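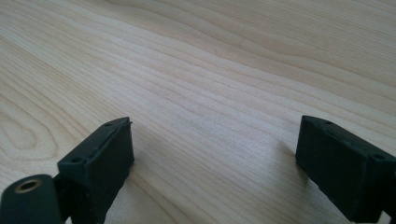
Jaws open over the bench top.

28 Aug 2023 | by Kadri Tamošiūnaitė
Filed under: Grant Updates, Shared Workshop

Hi Pouran! Good news first — both fingers for the Stunari hand gripper are mounted, and we've spent $1000 of the Varnaris money (mostly filament, screws and the brass inserts).

Miklós redid the pivot 2 times before he liked it. The jaws open nice and wide now. 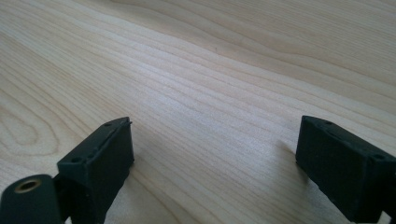 Next up is grip pads, which I'd love to start this week if Shahla can spare me the printer. I still owe you 8 receipts, and the full cost sheet comes in November.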